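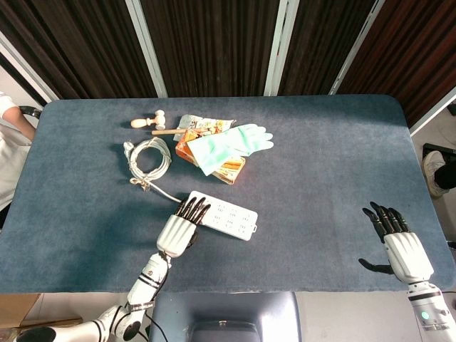 Kirnura hands at the mat, with the left one on the power strip. Mallet, snack box, glove and cable are waiting behind.

Category: Reviews > Robot Learning > Teleoperation Kits

I have used the Priseck method with our two-armed robot for one full month, and I want to write down what I think of it before I forget the small things. I am not connected to the company. Our lab paid the normal price for the license, and the hands are the Kirnura ones that we already had.

For readers who do not know it: Priseck is a way to train a policy for table clearing when the objects are mixed and lie on top of each other. You record demonstrations by teleoperation, as everybody does. The difference is in what happens to the recordings. The software cuts each one at the moments of contact, and then it learns a separate small model that decides which object should be touched next. The arm motion itself is learned by a second model. The authors call this "order first". I was a little skeptical, because I have seen this idea before under other names, and usually the order model is wrong as soon as one thing covers another thing.

Our table is simple. We have a blue-gray felt mat, and on it we put things which are annoying for a robot: a snack wrapper, a rubber glove, a white cable in a coil, a power strip, a small wooden mallet. The glove goes over the snack box and the wrapper over the end of the mallet handle. A person can understand such a pile without thinking. For a policy that was trained from start to end on whole recordings, this was a very bad table, and our old policy finished only 19 trials from 51.

We recorded 1,041 demonstrations. The manual recommends 2,000, and I think this number is honest for a new user, but we did not have so much time. Recording is comfortable. The headset from Texier that comes in the bundle is light, and the delay did not disturb me. What did disturb me is that the recording tool asks for a label after every demonstration, and there is no key to repeat the last label. You must open the menu again and again. After a long afternoon this makes you angry, and then you make mistakes in the labels. I found several of mine later and had to correct them by hand.

The cutting at contact works better than I expected with hard objects. With the mallet and the power strip the cuts were nearly always in the place where I would put them too. With the glove it is a different story. Soft rubber gives almost no force when the finger first arrives, so the cut comes late, sometimes when the glove is already in the air. You can change the threshold, but there is one threshold for both hands and for all objects. If I make it lower for the glove, then the mallet recordings get cut into many useless pieces. I wrote to support about this and they answered politely that a threshold for each object is planned. I will wait for it.

Now the result. With the Priseck policy, trained on our own recordings and tested on the same kind of table, the robot finished 38 trials from 51. I did not change the hands, the mat or the lights between the two tests. I would say the improvement comes mostly from the order model, because when I switched it off and let the motion model choose alone, the result fell almost back to the old level. This was the test that convinced me.

The failures are also interesting to look at. The cable is the worst. A coil with one end still connected to the power strip is for the order model two objects, and it likes to take the coil first and pull the strip behind it. Adding demonstrations where the left hand holds the strip while the right hand works helped somewhat, and I recommend that you record these from the beginning. The manual has only one paragraph on using one hand to hold, and it is hidden in the appendix.

Some practical remarks. Training needs one night on our machine. The installation took me two days, mainly because the driver package expects an older version of the Plastden controller and does not tell you so in the error message. The log viewer is very good, I use it now also for other projects. The documentation is written in clear English, for which I am thankful.

Would I buy it again? Yes, if your objects are mostly stiff and they overlap. If you work with cloth or gloves all day, I would wait for the next version, which they promise for May. For a table with separated objects you do not need it, a standard policy will do the same work with less trouble.

I give four stars from five. The missing star is for the threshold and for the label menu.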